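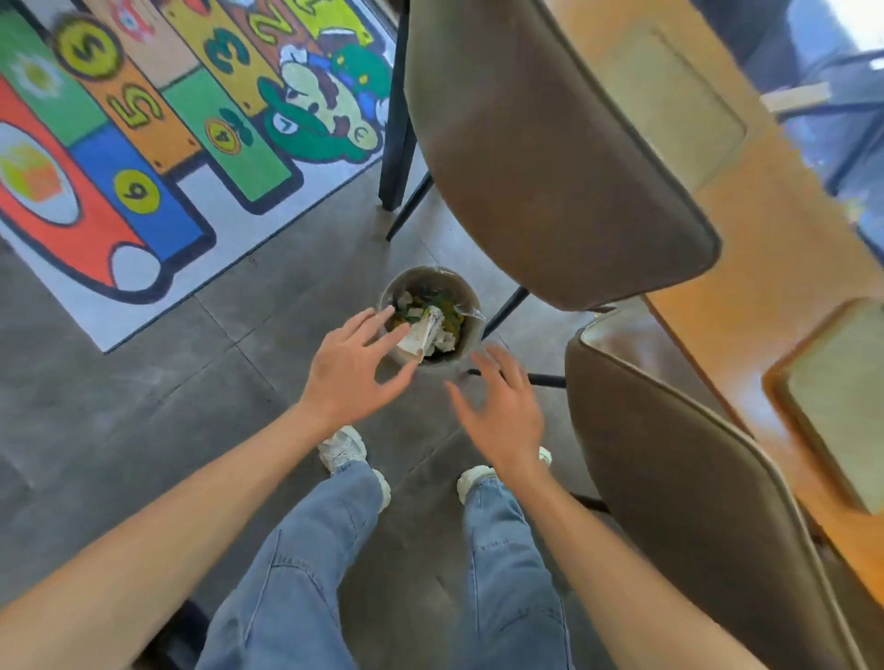
Chapter 6
When Is a Task Over?

Most beginners write the start of a behavior with great care and the end of it on the way out the door. The planner gets weeks of attention, the grasp gets a whole notebook, and then somewhere near the bottom of the file there is a line that says done = True and a comment promising to fix it in April. Take the job of emptying a small round bin. A person standing over one, with the fingertips of the left hand lapping over the rim and the right hand open beside it, is in a state that your program has to name, and it has at least three candidates: about to lift, just set down, or changing their mind. The two hands look perfectly innocent in all of them. The joint angles could be the same to the last decimal. Whatever tells these states apart has to come from somewhere other than the hands, and this chapter is about where to go looking for it.

We'll call the piece of code that makes this decision a termination check. It takes in what the perception system believes and returns one of three answers: finished, still going, or failed. Students usually give it two answers and discover the third one during the demo.

The first version most people write is a timer. Freya Tapley, who wrote the original task runner for Pevum, gave every skill 14 seconds and called it finished when they ran out. Her log files were beautiful. Every task succeeded, including the ones attempted with the arm unplugged. A timer is a fine way to give up and a terrible way to declare victory, and we will use it only for the first of these.

The second version looks at the robot's own body. If the gripper is open and the arm has stopped, surely the thing has been put down. Surely. An open, motionless hand also describes an arm that dropped its load halfway, an arm that never picked it up, and an arm waiting on a planner that crashed before lunch. Body signals are cheap and fast, so keep them, but don't let them vote alone.

The third version looks at the world. For a bin, the check might ask whether the container is where it should be and whether there is still refuse in it. Now the trouble moves into perception. A clear plastic liner folded over the rim is hard on a depth sensor, and crumpled white paper is hard on anyone who trained a classifier on clean ones. Your check will flicker: full, empty, full, full, empty. Section 6.2 deals with flicker by asking for agreement over 20 consecutive readings before the answer may change, and Section 6.3 deals with the people who then set that number to 300 and wonder why the robot has become so thoughtful.

Some terms before we start. A precondition is what must be true before a skill runs. A postcondition is what should be true after it. An invariant is what had better stay true the whole time, such as the bin remaining upright. A termination check reads all of these, and a good one will tell you which of them it was unhappy about.

You will need the Prekon simulator from Chapter 4 and the skill you wrote there. If yours reported 100 percent success, bring it along anyway. We start with that one.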